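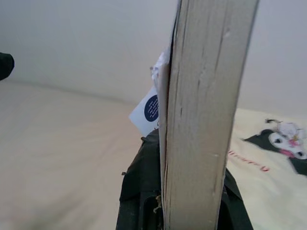 About Oterell Bindery School

Oterell is a small school for bookbinding and book repair. We teach adults, most of them beginners, in evening and weekend classes and in two longer courses each year. We also take in repair work from the public and from a few local libraries, and students on the longer courses help with it under supervision.

We are an independent school. We do not give degrees or college credit. People who finish a long course get a letter stating what they studied and how many hours they spent at the bench, and several employers in the trade accept that as proof of basic training.

How we started

The school grew out of the Hollenstein bindery, a trade shop that made ledgers, account books and short runs of hymnals. When the demand for ledgers dried up, the shop kept going on thesis binding and family Bibles. People who brought in a Bible often asked if they could watch, and then if they could try. The first class had six students and met in the packing room after the shop closed for the day.

The trade side was wound down 17 years ago and the school took over the lease, the two board shears, the nipping presses and most of the hand tools. The name Oterell comes from the street the packing room faced. We kept it when we moved to our present building on Pollero Street, even though it has confused a few delivery drivers.

What we teach

The beginner class is called First Book. It runs for eight evenings and covers folding, sewing on tapes, rounding, making a case and casing in. Students go home with three finished books, one of which is usually crooked. No experience is needed and all materials are included in the fee.

After First Book, people can go in any order they like. We offer box making, paper repair, cloth rebacking, sewn boards and an introduction to leather. Leather is the hardest of these to get into, as we only have bench space for five people with paring knives out at the same time.

The long courses last 17 weeks and meet three days a week. The spring course deals with new work and the fall course deals with repair. Students on the repair course each bring a damaged book of their own to work on. It should be something they care about but could stand to lose. We do not allow first projects on anything rare or valuable, and we will say so if a book on your list looks like a bad choice.

The school is closed for all of August. The building has no air conditioning, and paste sours quickly in the heat.

The workshop

The main room has 12 benches, good north light and a sink at each end. The presses and shears are in the back room, and students use the shears only after a short safety lesson. There is a freight elevator, so the workshop can be reached without stairs. Please tell us ahead of time if you need a lower bench - we have two that adjust.

We keep a study shelf of 212 books, mostly discards and gifts, that show different structures and different kinds of damage. Students are free to handle them, open them flat and look down the spines. A few have been taken apart on purpose and are stored in labeled boxes.

Repair work

We accept repairs from the public on class days. Bring the book in and we will look it over and give a price in writing. There is a $50 deposit, taken off the final bill. Most cloth repairs are ready in six to ten weeks, longer if the pages need mending before the book can be resewn.

We do not treat mold. Books with active mold should be sealed in a bag and left at home until you have spoken to us by phone. We also do not do gold tooling on order, though we can pass along the names of people who do.

Erach Fund

The Erach Fund pays part of the tuition for students who could not otherwise attend. It was set up with money left over from the sale of the old shop's stamping equipment and is kept going by an open house and paper sale held each fall. The fund covers up to half the cost of a long course or the full cost of First Book. The application is one page and asks what you would like to make.

Visiting

Visitors are welcome during class hours. Ring the bell at the side door and give us a minute to come down, as the front door is used only for deliveries. There is street parking on both sides of Pollero Street, with a two-hour limit until six in the evening.

Page last updated Jan 22, 2018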